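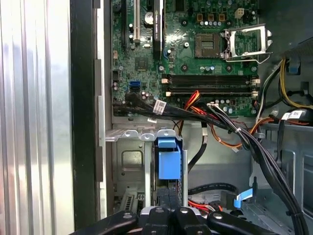

We got to the Huveck refurbishing shop a little before 9 in the morning, and I already had a page of notes before anyone handed me a visitor badge. I'd been wanting to see this place since last May, when a friend told me they'd started putting robot arms on the bench next to the people who take old desktop computers apart and get them ready for a second life. I love this stuff!

Our guide was Mihret Gebru, who runs the teardown floor. She started out there with a screwdriver and a stool, and she still talks about the work like someone who does it. There are 8 benches, and two of them have arms so far. The building takes in office towers from schools and businesses all over the county, and the week before our visit they'd had 497 come in on one truck from a company called Ankrah. Every one of those has to be opened, checked, and either stripped for parts or built back up.

I had figured the arms would be doing the fast, showy part. They mostly do the dull part – reaching in, holding, pulling, setting down in the right tray. A used tower is a crowded place to work. There are drive cables crossing over each other, power wires bunched up by the processor socket, memory latches that want a push at just the right angle. The people decide what comes out and in what order, and they keep the processor socket for themselves. Those tiny pins bend if you look at them wrong, and Mihret told us the arm doesn't go near them until somebody she trusts says it can.

So what has changed for the crew? Wrists, first of all. Delali Tetteh has been on teardown for 5 years and used to go home with her right hand in a brace. Now she spends a good part of the morning sorting and testing boards, which she likes much better, and she's teaching the arm new cable layouts in the afternoon. She does get annoyed with it. When it stops, it stops with a chirp, and she has to walk over and clear it, and on a bad day that chirp goes off right through lunch (she did a very good impression of it for us).

Nobody's hours were cut when the arms arrived, and that was the first thing I asked. What did change was the pay scale, which now has a step for people who train on the arms. Two of the older workers didn't want any part of it and stayed on the regular benches, and from what I saw they were keeping up just fine. One of them asked me whether I'd tried the coffee yet. I had, and it's terrible.

We finished up in the testing room, where the rebuilt machines sit on racks running overnight checks with software called Coritz. They'll take groups of up to ten if you write ahead, and wear closed shoes – they turned a guy in our group away at the door for sandals and he had to borrow boots.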